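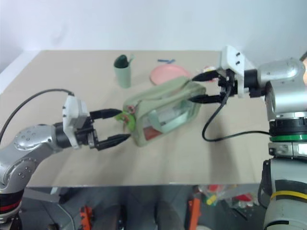 Why not just tip everything into one big bag and be done — a reader of the first edition wrote in to ask that, and plenty of students at the Lanwood course ask it too. Fair question. Chapter 4 is the long answer.

CHAPTER 4
Small Things: Pouches, Cups and Plates

Short version. Big bags hide small things. You dig, you give up, you buy a second one. A pouch you can see into saves the digging. Zipper closed, nothing falls out on the stairs.

What you need before starting: a clear table, a see-through pouch, something to stand tall items in, a plate for the odds and ends. That's it. No labels yet — labels are Chapter 5.

Terms used in this chapter
Loose item: anything smaller than your hand with no fixed home.
Holding plate: where loose items wait thier turn.
Fill line: leave 2 fingers of space under the zipper.

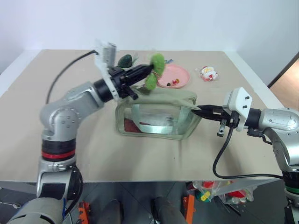 Soft things go in last. They squash, hard things don't, and a plush toy on top keeps the rest from rattling. Flat things first, along the bottom or the long side. Check the fill line. Close it.

Set a timer for 12 minutes. Most beginners run over the first time, fine, write down by how much. You'll need the number for the Osar worksheet on page 80.

Exercise 4.1
Empty one drawer. Sort onto the plate, then into the pouch. List what didnt fit and say where it should live instead.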